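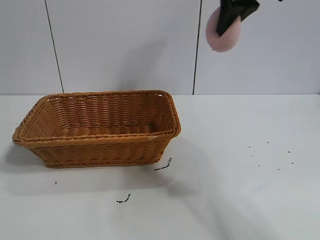
How a basket is woven

A basket looks tricky to make, but the idea is simple. Strands go over and under each other, again and again, until they hold together without any glue.

The sides

Weavers often start with the floor and work their way up. If the walls lean outward, the top ends up wider than the bottom, so it's easy to reach in.

The rim

The top edge gets the most knocks. A thick braid there stops the strands from coming undone.

What is it made of?

Willow, cane and rattan are all plants used for weaving. Some baskets use synthetic strands in a natural colour instead.

Try it at home

Cut paper into strips 2 centimetres wide and weave a mat for your favourite mug.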